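De: Gilles Joly
Para: lista del taller Trusumwood
Asunto: Re: Pinza para el brazo, ¿dedos rígidos o con relieve?

Hola a todas y todos:

Perdonad la tardanza en contestar, el lunes me quedé en el taller hasta tarde y después no tuve ganas de escribir. Respondo entre líneas y luego añado lo que he probado estos días. Como siempre, si mi español se pone raro, preguntad.

El lunes, Ding escribió:

> Gilles, he leído tu mensaje anterior sobre la pinza y me quedan unas
> dudas. La primera: ¿por qué cambias los dedos lisos por unos con
> relieve? Yo tengo los lisos en mi brazo pequeño y con cajas van bien.

Con cajas sí, estoy de acuerdo. Mi problema son los objetos redondos y de plástico, que giran entre los dedos cuando el brazo acelera. Con los dedos lisos tenía que apretar tanto que el motor se calentaba, y una vez saltó la protección de corriente en mitad de un movimiento. Los dedos nuevos ceden un poco y reparten mejor la presión. No digo que sean mejores para todo el mundo; digo que para botellas me convienen más.

> La segunda: ¿qué tornillos llevas en la articulación? A mí se me
> aflojan cada pocas sesiones y ya no sé si es el material o soy yo.

A mí me pasaba lo mismo. Ahora pongo una gota de fijador de rosca de fuerza media y los dejo reposar una noche entera. Cuidado con el fijador fuerte: lo usé en la primera versión y para desmontar el dedo tuve que romperlo. También ayuda no apretar de golpe, sino un poco un tornillo y un poco el otro, y mover el dedo con la mano entre vuelta y vuelta para sentir si roza.

> Y la tercera, la cámara. Si la montas en la muñeca, ¿no te tapan los
> dedos la mitad de lo que quieres ver?

Sí, tapan mucho. Al principio me pareció un defecto grave y moví el soporte 14 milímetros hacia fuera. Ganaba vista, pero la cámara chocaba con el borde de la mesa cuando el brazo bajaba inclinado, así que la he devuelto a su sitio. Prefiero ver los dedos y el objeto muy cerca que tener una vista bonita y una lente rota. Para la vista general se puede poner otra cámara en un trípode, pero todavía no lo he hecho.

Ahora lo mío. El sábado dediqué la tarde a levantar y mover objetos a tres velocidades. La lenta no tiene historia. En la media hay una vibración que viene de la correa del codo, creo, y desaparece si la tenso, pero entonces el motor se queja al arrancar. En la rápida el agarre aguanta la mayor parte de las veces y la imagen queda tan movida que de las etiquetas no se lee nada.

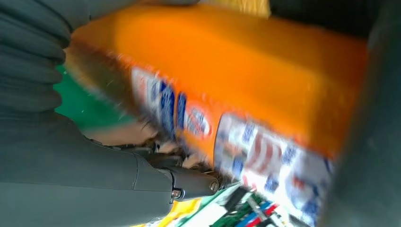

Para quien quiera usar la cámara de la muñeca para reconocer objetos, esto es importante. El color se distingue bastante bien incluso con movimiento — un naranja fuerte sigue siendo naranja — pero la letra se pierde enseguida. He bajado el tiempo de exposición y entonces falta luz. He comprado una tira de led para pegarla por debajo de la estantería, y espero que con eso pueda bajar la exposición sin quedarme a oscuras. Si alguien tiene experiencia con el parpadeo de estas tiras, le agradezco mucho que me escriba, prefiero saberlo antes de soldar.

Otra posibilidad es parar el brazo un momento cuando hay que leer, y volver a arrancar. Lo he programado con una pausa corta y funciona, aunque el movimiento queda feo, como a saltos. El programa está en la carpeta Jinari del disco compartido. Por favor, no cambiéis el archivo de límites sin avisar: los valores son para mi brazo, y con un brazo más corto la muñeca puede girar contra el codo.

Sobre el material de los dedos: me quedan dos juegos impresos y los puedo dejar en el armario del taller, en la caja que pone Drinport. Quien los coja, que apunte su nombre en la hoja y que me cuente después si ve grietas en los pliegues. Yo llevo más de 7 horas de uso con el mismo juego y de momento no veo ninguna, pero mi brazo levanta poco peso.

Una pregunta para terminar. ¿Alguien ha medido la fuerza de cierre en casa, sin comprar un sensor caro? He pensado en una báscula de cocina y una palanca, pero no estoy seguro de cómo contar el rozamiento en el eje. Si tenéis un dibujo, aunque sea a mano, me sirve.

Estaré en el taller el jueves, a partir de las seis.

Un saludo,
Gilles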